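The Arm That Stopped for a Shadow

Kodomis promised its two-armed grocery stocker would run 100 shelf cycles without help. It managed 63 before the left arm froze over a board of cans and stayed there for 19 minutes. Harsh Rana, who handles testing, calls it a "protective stop." I call it a fault with good manners.

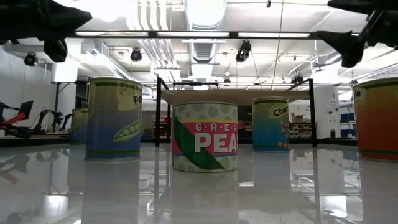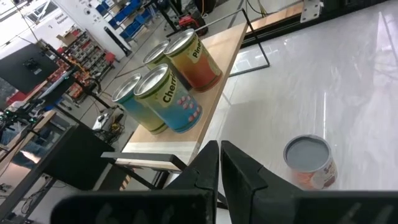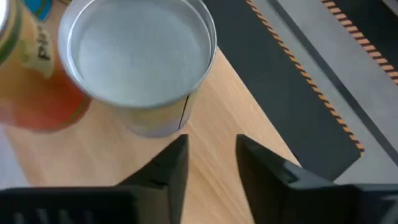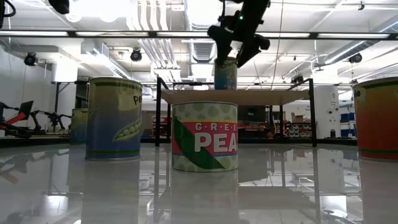
The company blames reflections, and I'm only half convinced. Its log says the safety software read a mirrored shape as an obstacle and locked the joints. Fair enough: the green peas can on the glossy white surface does throw a reflection. But stores have polished floors and freezer doors, too. Meenakshi Mishra, a safety reviewer at Domum, asked why the restart needed three people and a laptop. She got a software patch instead – and a request to wait until January. The log also shows two earlier stops, both cleared by hand and neither reported.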